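New Fuel Dock Opens at Lerkness Cove

I took the boat over to Lerkness Cove on Monday and the new fuel dock is finally pumping! It opened Mon 16 July, a good month later than the June date we were all promised, but I was so happy to skip the long run down to Uvthorpe that I didn't even grumble.

Facundo Lucero, the new dockmaster, waved me in himself. There are two pumps (gas on the lake side, diesel on the inside) and 100 feet of fresh decking to tie up to, with cleats big enough for the bigger cruisers. He told me boats up to 40 feet can come alongside - anything longer should call ahead on the radio.

The old marina store is open again too, with ice, bait, snacks and a decent rack of dock lines.

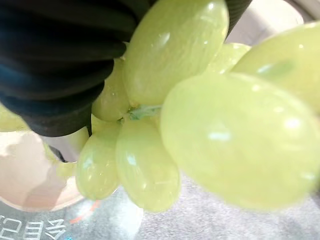 Overnight slips come next. Facundo is taking names now for the fall, and if you want one on the Gaete side, out of the wind, I'd get on that list soon. My own cruiser, Wanano, is already on it - I signed up before I'd even paid for my gas!

Contact Us | Copyright Lerkness Boating News | Back to Top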